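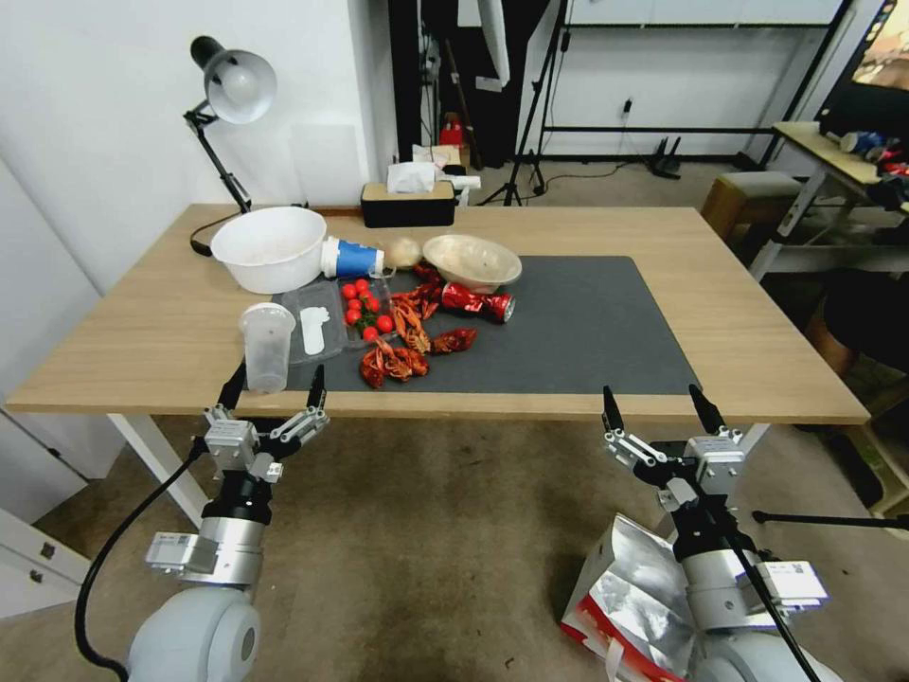

*Bowls, a paper cup and a drink can on a work table.*

# Keeping and Serving Wine at Home

Kinine Household Advice, Kitchen and Table Series
Revised 5/26/24

This page replaces the earlier sheet on opened bottles and now includes boxed wine, glassware and decanters. It applies to ordinary wine bought for drinking within the year. Members with bottles intended for long aging should consult the separate cellar sheet, available from the Vanhove office.

## Before opening

Keep unopened bottles in a dark place where the temperature stays steady. A low closet or an interior cabinet is suitable. The cabinet above the stove and the top of the refrigerator are not, as both become warm several times a day. Bottles closed with natural cork should lie on their sides if they will be kept for more than a few weeks. Screw-cap bottles may stand or lie as space allows.

Do not store wine beside paint, solvents or strong cleaning products. If the only available space is a utility closet, move those products elsewhere first.

Sparkling wine should be chilled fully before it is opened. Three hours in the refrigerator is enough for a standard bottle. For faster results, stand the bottle in a bucket of ice and cold water. Ice alone chills more slowly, and a bottle placed in the freezer is easily forgotten.

## Opened bottles

Replace the closure as soon as everyone has been served. The original cork may be turned over if the top is clean and fits more easily, but a purpose-made stopper gives a better seal. Put the bottle in the refrigerator, red wine included, and stand it upright.

The following times assume a bottle that has been closed promptly and kept cold:

- Sparkling wine, with a clamp stopper: one to three days
- Light white and rosé: three to five days
- Fuller white: three days
- Red: three to five days
- Fortified wine: several weeks, depending on style

A bottle that is nearly empty will not last as long as one that is nearly full. When less than half remains, pour the wine into a small clean bottle, fill it close to the top and close it tightly. Empty mineral water bottles with sound caps work well for this. Rinse them with hot water and let them drain completely before use.

Take red wine out of the refrigerator half an hour before it is wanted. Wine that smells of vinegar or nail polish should be discarded. Wine that has only become dull may still be used in cooking, provided it is pleasant enough to taste from a spoon.

## Freezing wine for the kitchen

Small quantities freeze well for sauces and stews. Pour the wine into an ice cube tray, leaving a little space at the top of each section. Once the cubes are firm, move them to a labeled freezer bag and use them within three months. Cubes of wine are softer than cubes of water and may need to be scraped out with a butter knife.

Mark red and white separately. Sweet wine should be labeled as sweet, as it will alter a savory sauce noticeably.

Never place a full, closed glass bottle in the freezer.

## Boxed wine

A box with an inner bag keeps opened wine in good condition for longer than a bottle, as little air enters when the tap is used. Write the opening date on the outside of the box. Members should follow the period printed by the producer; where none is given, this office recommends finishing a 3000-milliliter box within four weeks and keeping it refrigerated throughout, whether the wine is red or white.

Set the box on the shelf so that the tap can be reached without lifting. Wipe the tap with a clean, damp cloth after each use. Wine that dries in the spout attracts fruit flies and can flavor the next glass.

When the flow slows, remove the bag from the box over the sink, hold it with the tap at the lowest point and press gently from the top corners. The last portion is best poured into a pitcher and served the same day. Flatten the cardboard for recycling. Local rules on the inner bag vary, and the tap may have to be separated from it.

The Karton cabinet shelf listed in the members' catalog takes one box with the tap facing forward. It should be fixed to the wall with both brackets before use.

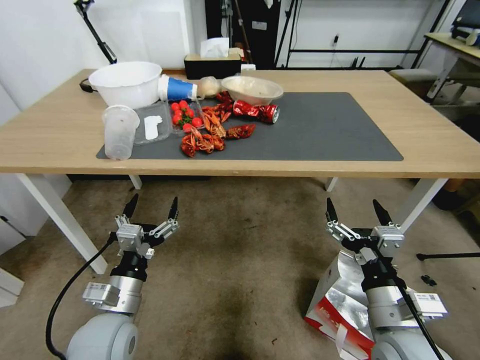
## Washing glasses by hand

Wash stemmed glasses singly. Place a folded towel in the bottom of the sink, use warm water and a small amount of unscented detergent, and hold the glass by the bowl while cleaning it. Twisting the bowl in one direction while gripping the base in the other is the most common cause of broken stems reported to this office.

Rinse in clean warm water until no foam remains. Detergent left in a flute will flatten sparkling wine quickly, so the narrow shapes deserve a second rinse. Drain the glasses upside down on a dry cloth for a few minutes, then polish with lint-free cotton or linen while they are still slightly warm.

Towels used for glassware should be washed without fabric softener. Keep them apart from the towels used for hands and dishes.

### In the dishwasher

Glasses marked as dishwasher safe may be washed on a short, cool program. Load them on the upper rack with space between them, and do not wash them with greasy pans. Open the door when the program ends to let the steam out. Crystal, gilded glass and anything with a repaired stem should be washed by hand.

## Cleaning a decanter

Rinse the decanter with warm water the same evening. If wine has dried inside, fill it with warm water and leave it overnight. For remaining stains, add a spoonful of baking soda and enough white vinegar to cover the mark. Leave the decanter unstopped while the mixture foams. When it has settled, swirl gently and rinse several times.

Uncooked rice is sometimes recommended as a scouring material. It may be used in thick glass with cool water, swirled slowly, but it is not advised for thin or antique pieces. The metal cleaning beads sold under the Fleltel name are reusable and should be collected in a strainer, dried and returned to their tin.

Dry a decanter upside down in a stable stand. If moisture remains after 24 hours, roll a strip of cotton cloth around the handle of a wooden spoon and lower it into the neck, keeping hold of the upper end. Store the decanter with the stopper out.

Before buying a decanter, check its capacity. A model holding 700 milliliters will not take a full standard bottle, although it is convenient for half bottles and for wine served at a small table.

## Spills and rings

Blot red wine from a tablecloth at once with a plain white cloth. Work from the outside of the stain toward the center and do not rub. Rinse washable fabric with cold water from the reverse side, apply liquid detergent, wait ten minutes and launder as the care label directs. Check that the stain is gone before using the dryer. Silk and wool should go to a professional cleaner.

On finished wood, wipe the spill immediately and dry the surface. A pale ring left by a cold bottle will often fade in a day or two without treatment. If it does not, test any polish on a hidden area first. Oiled and waxed surfaces need the product recommended by their maker.

Put a coaster or a folded napkin under every chilled bottle at the table, and under the ice bucket as well.

## Further information

The sections on glassware and decanters were reviewed by Kaede Imai. Questions about boxed wine and shelf fittings should be addressed to Yoshinori Imai at the Vanhove office. Printed copies of this page are available at the front desk, where the cellar sheet and the members' catalog may also be requested.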